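Keeping household papers for a tenancy or small claims dispute

Most disagreements between a householder and a landlord, a tradesman or a shop are settled on paper. The side with dated records usually gets further than the side with a good memory. The tips below cover how to make, store and sort those records at home with ordinary materials. They are general housekeeping and do not replace legal advice on a particular case.

Start with the agreement

Put the signed tenancy agreement, contract or order form at the front of the file. If there are two versions, keep both and write on a separate sheet which one was signed and by whom. Never write on the original. Pencil marks count as writing.

Check that every page is present. Schedules and inventories are often stapled separately and go missing first. An inventory without its last page will not show the signatures.

Paper and ink

Till receipts are mostly printed on thermal paper, which fades in light and heat. A receipt left on a windowsill can become unreadable within one summer. Photocopy or scan it on the day of purchase, then store the original flat in a plain paper envelope. Soft PVC pockets can lift the print, so use polypropylene ones if pockets are wanted at all.

Do not laminate anything. The heat blackens thermal paper, and a sealed document cannot be examined properly if its date or signature is later questioned.

Use a black ballpoint for notes. Gel ink smears under a damp hand, and some blue inks copy badly.

Fastening

Steel paper clips rust in a kitchen drawer and leave a brown outline on the page. Plastic-coated clips or treasury tags are better. For anything longer than a few sheets, a two-hole lever arch file is adequate. I use a Brolero file with a metal-edged base, which has stood on the same shelf for years without splitting. Cheaper files fail at the spine – usually when they are overfilled.

Avoid sticky tape on originals. It yellows and then lets go, taking the surface of the paper with it. A torn page should be placed in a pocket with both pieces together.

Recording damage to furnishings

Claims for curtains, cloths, loose covers and bedding often fail for lack of detail. A line reading "curtains marked" is of little use. Note the room, the item, its size, the pattern, the condition and the date it was inspected. With printed fabric, name the print in plain terms, so that the item cannot be confused with another of the same size. Photograph the whole item first, then the part in dispute with a ruler beside it.

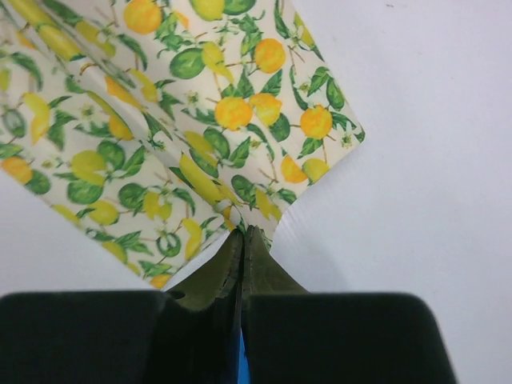
Citrus-print cloth, cream or off-white ground, held up by one corner.

Keep any damaged item until the matter is closed. If it has to be thrown away for reasons of hygiene, tell the other side in writing beforehand and offer a reasonable time for inspection. Cleaning should wait too. Once a stain has been treated, its size and cause are open to argument.

Where an item has been replaced, file the receipt for the replacement next to the evidence of what the old one cost. Claims are normally assessed with an allowance for age and wear, so the full price of a new item is seldom recovered. On a claim I made for bedroom curtains, the replacement pair cost £114 and £73 was allowed.

Letters and messages

Keep envelopes where the date of posting may matter. Staple nothing to them. For letters sent, ask for a certificate of posting at the counter and file it behind the copy of the letter.

Text messages should be saved as screenshots showing the sender's number, the date and the time. Save the whole exchange. A selected message invites the other side to produce the rest. Print a set as well, in date order, since telephones are lost and replaced.

After a telephone call, write down the time, the name given and what was agreed. Follow it with a short email repeating the same points.

Numbering the bundle

Number the pages of the copy set, never the originals. Place the number at the bottom right-hand corner, in one continuous run from the first page to the last. If a page turns up late, use 12A and so on; renumbering leads to mistakes in any statement that already refers to the old numbers.

My own largest bundle ran to 338 pages, most of which were duplicates. Email chains were the cause. Print the last message in the chain if it contains the earlier ones in full, and leave out the rest.

Storage

A dry cupboard on an inside wall is suitable. Lofts are too hot in July and too damp by November. Garages attract silverfish and mice. Keep the box off the floor by the height of a brick in case of leaks.

Scans should be held in 2 places, one of them outside the house. Name files with the year first, then the month and day, so that they sort correctly without further work.

Keep the file after settlement as well. Limitation periods run for years and differ between types of claim and parts of the country, so check the period that applies before shredding. Write the earliest disposal date on the spine of the file in pencil.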